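README - corpus « Consignes de tri », communes de Clukdale et Arside

Version de juin. Fichier texte, UTF-8, séparateur point-virgule. Attention, l'ancienne version était en virgule, ça casse tout à l'import.

Contenu : 606 consignes de tri en français, relevées sur les affiches d'immeuble et les guides distribués aux habitants. Une ligne = une consigne. Colonnes : id, commune, texte, bac, remarque. La colonne remarque est souvent vide, c'est normal.

Relecture : Indira Pisharody pour Clukdale, Myrto Triantafyllou pour Arside. Désaccords tranchés par Melur Hartono (à peu près 60 lignes, surtout les barquettes et le papier gras).
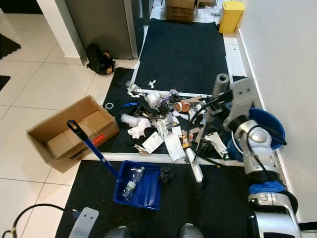 Déchets en vrac sur un tapis bleu foncé, couloir carrelé.

Pas couvert : encombrants, piles, médicaments. Le verre oui mais seulement Clukdale.

Problèmes connus
- doublons entre affiche et guide, pas tous retirés
- « bac jaune » et « bac jaune/tri » pas encore harmonisé
- accents perdus sur les 100 premieres lignes, à refaire
- la consigne sur les cartons à pizza change d'un guide à l'autre, on a gardé les deux

Citer : Hartono et Pisharody, corpus Consignes de tri. Erreurs à signaler à Ladi Aliyu, avec l'id de la ligne svp.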